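From: Atieno Mussa
To: cell-support list
Date: Jun 10, 2018
Subject: Re: [cell-support] tray slip on the Stevero cell, again

Hüsnü, all,

Short version, I have to be back on the floor in a bit. Yes, same fault on our cell. No, the update did not fix it.

Hüsnü Yurt wrote:
> We get a grip-lost stop on the metal trays, always
> during the lift, never on the plastic ones. Arm freezes
> with the tray up in the air and then the right side lets
> go a moment later. Had one land on the guard rail in May.
> Is this pads, force setting, or the tray itself? Foseck
> say force, Drender say pads. Would like to hear from
> somebody who doesn't sell either.

I don't sell either. My money is on the release after the stop, and the slip is a seperate thing. Two faults on top of each other.

What we see: left arm reports contact, right arm reports contact, lift starts, then code 542 from the right. Controller holds position like it should. Then the hold times out and the right gripper goes to its default, and the default is OPEN. On a tray held only at its two ends. Whoever set that up was thinking about cartons.

Pulled two shots from the runs this morning, one from the fixed camera and one from a wrist.

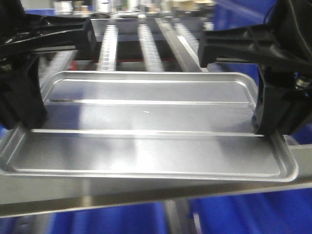
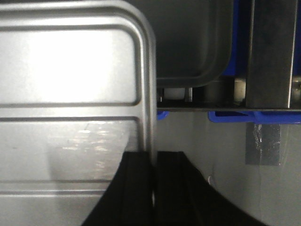
Metal tray at the rack, fixed camera first, wrist camera second.

Look at the rim in both. It's rounded, so a flat finger has very little to sit on. If one arm is a bit behind the other you lose even that. Also watch the glare if you use the wrist camera for finding the edge, ours picked up a bright patch instead of the rim twice and the arm went in short. Not the same fault, but it ends in the same place.

What I changed so far:

Default on timeout is now hold, both arms. Needs the service login, it's under Recovery and not under Gripper.
Lift speed down to 11 percent for metal trays only.
Nobody reaches in under a held tray. Power off does NOT mean safe here, check whether yours drops on power loss before you trust it. Prop it first, then clear the stop.

Still getting 542 with all that, but the tray stays up. Pads I haven't tried. Bermúdez has a set with a softer face and says they're good for 2,000 lifts, no idea on what kind of tray. Will order if someone else hasn't already.

Hüsnü, can you send the log from the May one? I want the time between the stop and the drop. If it matches our timeout then its the same thing and I'll write it up for Stevero tonight.

Atieno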